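Wanora opens gripper comparison at its Grarkstead test hall

GRARKSTEAD, 21 February 2022. Wanora has begun a side-by-side trial of robot grippers at its Grarkstead hall, and the first results already have the team talking over lunch. The trial pits 11 grippers against 63 everyday packages, from plain cartons to big plastic bottles, with 20 attempts at each pairing.

"We've wanted to do this for years!" said Morena Donati, who leads the trial. "Everybody has a favorite gripper, and now we get to put them all through the same work and see."

The wrist cameras are being compared too. Two models, the Montoya and the Kollgate, take turns on the same arm, and the team checks how much each one shows of the work area and how it copes with bright overhead lights.

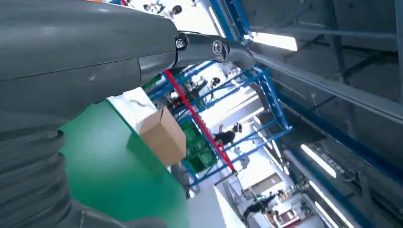

Wrist camera view of the arm, green work surface and shelving at the Grarkstead hall. Photo: Wanora

Cartons are the easy part, Donati said. Curved, shiny containers are far harder, and a torn label or a bit of clear wrap near the fingers can change how a grip goes.

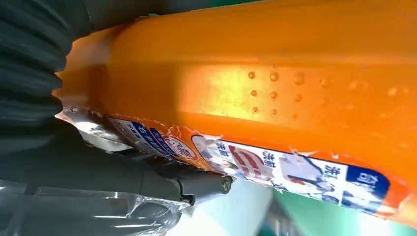
"Those are the packages I look forward to most," Donati said. "You learn more from one awkward bottle than from a whole shelf of boxes."

Wanora will publish its full results in August, including the failed grips and the settings used for each run. Package makers who would like their products tried can still send samples to the Grarkstead hall, up to 200 pieces per sender.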